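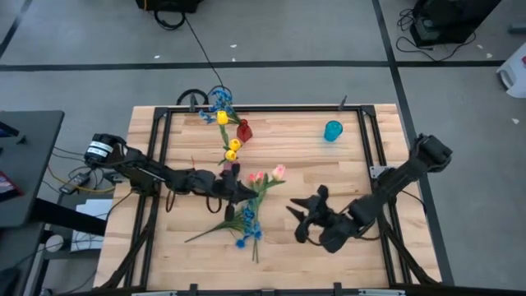

Teaching Cell Inspection Checklist, Tabletop Two-Arm Station
Site: Nostton
Task under inspection: flower arranging by remote control and by hand guiding
Date: Feb 20, 2019
Marks used: OK, FIX (may run, repair before next visit), STOP (no powered work until cleared), N/A

General comment before the items. I was asked to pass this cell so that Gadden can begin recording. The request came with a slide saying the arms are "safe by design" and that fifty demonstrations will be enough to teach the task. The first claim is what this sheet is for. The second is not my business, but it affects how many hours people will spend next to the table, so I come back to it in section 5.

1. FRAME AND TABLE

1.1 Frame square, corner brackets tight. OK
Checked with a wrench at every corner. One bracket took a quarter turn.

1.2 Arm bases bolted to frame, no play. OK
Pushed and pulled each base by hand, power off. No movement I could feel. The work order says thread locker was used. I saw no sign of it on the bolts I pulled, so put it on the list for May.

1.3 Tabletop fixed and free of splinters. OK

1.4 Frame edges and corners safe for a person leaning in. FIX
The uprights have bare cut ends. When somebody guides an arm by hand they bend over the rail and watch the gripper, and the upright is at about the wrong height for a face. Fit end caps.

2. ARMS AND GRIPPERS

2.1 Full joint travel without contact with frame. OK
Run at slow speed, one arm at a time.

2.2 Arms cannot strike each other. FIX
They can. The two work areas overlap across the middle of the table, where the flowers get laid out. The Ciruna control software has a collision check, and it was switched off because it "kept stopping good demos." Switch it on. If it stops a demo, then the arms were too close for my taste and the demo can be done over.

2.3 Gripper fingers. FIX
The fingers come to points. I understand why: the stems are thin and a blunt pad won't pick one off a flat board. But a pointed finger concentrates whatever force the motor puts out, and the force figure I was given is for the old flat pads. Measure again with these fingers on, at the tip. Until then, no hands between the fingers with power on, including "just to hand it a flower."

2.4 Gripper opens on loss of power. N/A
I was told it does, then that it doesn't, then that it depends. Write down which and I will test it.

2.5 Arms hold position on loss of power. STOP for hand guiding
They don't. Both drop. From a low pose over the board this is a bump. From a raised pose with somebody's forearm underneath it is worse than a bump. Remote control may go on with everyone back from the table. Hand guiding waits for a support or a written rule on where the free hand goes.

3. CABLES AND FLOOR

3.1 Cables clear of moving joints. FIX
The orange and black loops under the left arm hang free near the elbow. Loops need slack, I accept that, but slack can be clipped. Clip them to the link and run the full travel again afterward.

3.2 Walkway clear of cables. FIX
There is a tangle beside the left side of the table, yellow and black together, with a small electronic device sitting among it on the floor. Anyone stepping in to reset the flowers from that side steps over it. Get the device off the carpet and put the cables in a cover. The coiled cables by the stand want hanging up as well.

3.3 Floor marking. FIX
There is a grid of black tape on the carpet, and I was told it marks the safe distance. A grid marks squares. Which line do I stand behind? I got two different answers in one visit. Put down one line in a different color and write the rule on the wall.

3.4 Housekeeping. FIX
Scraps of paper on the floor, and a loose sheet on the low shelf by the left table leg. Pick up the first. If the second is a procedure, post it where an operator can read it standing.

4. TASK OBJECTS

4.1 Objects suitable for the task and for the force used. FIX
The flowers are artificial: pink and yellow tulips and sprays of small blue ones. No complaint there. No water, no sap, and a stem can be dropped all day. The turquoise cup is plastic, also fine. The red vase is glass. It stands upright on the board within reach of two arms whose collision check was off. Replace it with plastic or provide eye protection to everyone at the table. "It hasn't broken so far" was offered as an answer and I did not write it down as one.

4.2 Nothing hangs past the table edge. FIX
Some of the blue stems reach over the far rail of the frame. They are light and nobody will be hurt by one, but a stem caught between link and frame is how a person ends up reaching in to free it. Keep the layout inside the rail.

4.3 Reset between takes done with arms disabled. FIX
Asked for a show of the reset. The operator laid the bouquet back down with both arms live and told me the pedal was up. A pedal being up is not a disabled arm. Press the stop, then reach in.

5. PEOPLE AND HOURS

5.1 Emergency stop within reach of the remote operator. OK
Tested twice.

5.2 Second stop within reach of anyone at the table. STOP for hand guiding
There isn't one.

5.3 Operator training recorded. FIX
Training consists of watching somebody else do it. Sign-off sheets, please.

5.4 Session length. FIX
The limit is 20 minutes on, then a break. The log shows much longer runs. It also shows where the slide's 50 demonstrations went: the plan in the log has grown to 2,000, and the Tsuchiya people who supply the learning software are asking for 3,000. I have no view on whether a robot learns tulips from that. I do know that tired people pull harder on the controls, and I have yet to see a plan that adds breaks when it adds demos.

RESULT
Remote control: may run at slow speed once 2.2 and 4.1 are done.
Hand guiding: not passed. See 2.5 and 5.2.
Next full inspection: May. Send the tip force readings before then, with the name of the gauge and the raw numbers.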